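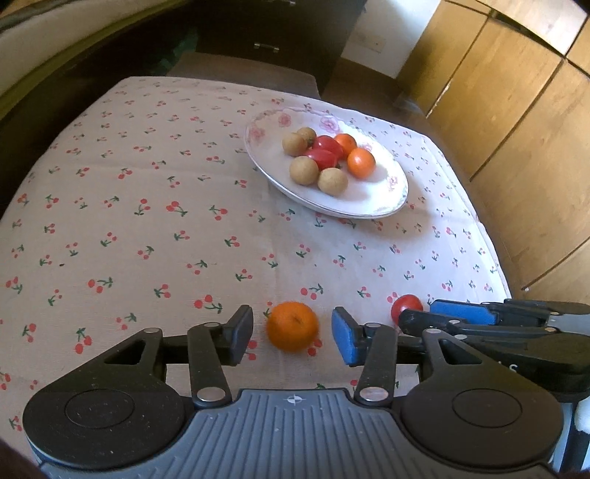 Trirstead fruit table moves into members' homes for the winter

The Trirstead Fruit Exchange has given up its rented hall and will run from members' living rooms and bedrooms until April, the group said this week.

Under the new arrangement, a different household sets out a plate of mixed fruit for each meeting, and members bring bags of whatever they have too much of. Tangerines, longans and cherry tomatoes have been the usual plate so far. There is no charge to take part, and people who bring nothing can still take a bag home.

Domingo Aravena, who keeps the group's list of host homes, said the hall had become too expensive after the rent went up in the fall.

"We were paying for a room that holds 60 people and using one corner of it," Aravena said. "A table with a cloth on it does the job. Mine has cherries printed all over it, and I've had two people ask where the real ones were."

The exchange started in Bistport, where growers with backyard trees wanted a way to pass along fruit before it spoiled. The Trirstead branch opened later and now has 11 host homes signed up, with meetings starting at 7 p.m. Members in Kumsa can get a ride with Ayuba Akpalu, who drives in with fruit from that side of the county.

Akpalu said longans have been the hardest thing to get people to try. The thin, tan shell puts some people off, and newcomers often set them aside for the tangerines.

"You crack the shell with your thumbnail, peel it back and eat around the seed," he said. "Kids figure it out faster than their parents do. Once one person at the table opens one, the rest go pretty quickly."

Small tomatoes are welcome too. The group had a rule against vegetables when it began, and tomatoes were argued over at several meetings before they were let in. Cucumbers and peppers are still turned away.

Hosts are asked to rinse everything before it goes on the plate and to keep the bags for taking home in a separate spot, off the table. Fruit that is split or soft should go in the compost. Citrus can be left on the counter overnight, but longans should stay in the refrigerator until shortly before people arrive.

The group has handed out 1,000 paper bags since it opened and is asking members to bring back any that are still in good shape.

Anyone who wants to host needs a table and room for a few chairs. Sign-up sheets are at the Skinia grocery on the shelf by the door, and the list for next month closes at 2 p.m. on the last day of this one.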